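Durncombe Club Table, Blue

We love this table! The top is a deep, even blue with crisp white lines, so the ball stays easy to follow through a long rally, and it looks great in a big bright room. The net goes on in a minute.
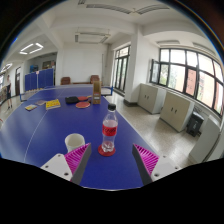 Between games

It ends up holding everyone's cups and bottles too (ours certainly does), so a 6-pack of round coasters comes with it. Wipe the top down with a soft cloth and let it dry before you play.

Delivery

Ships within 20 days.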